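Low water temperatures are changing how radiators are sized. At the Osska works in Fultinbridge, Warrick Sutcliffe tests panels at a flow of 45 degrees, well below the figure most catalogues still quote. Output falls sharply at that level, and a panel rated at 1574 watts on the old basis may give less than half.

The usual remedy is a deeper panel with more fins. Etenesh Hailu, who fits heating in Flanotthorpe, prefers to measure heat loss room by room first. In one terrace she replaced 6 radiators and left the hall unit alone. Pipework was kept where the bore allowed.

Wall clearance also matters. Osska asks for 100 mm below the panel and 105 mm above it. A shelf set lower than that slows the rising air, and the valve may shut before the room is warm.

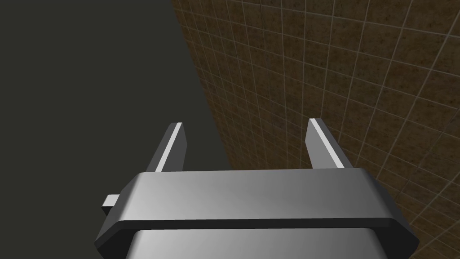 Grey metal gripper with two fingers, computer rendering.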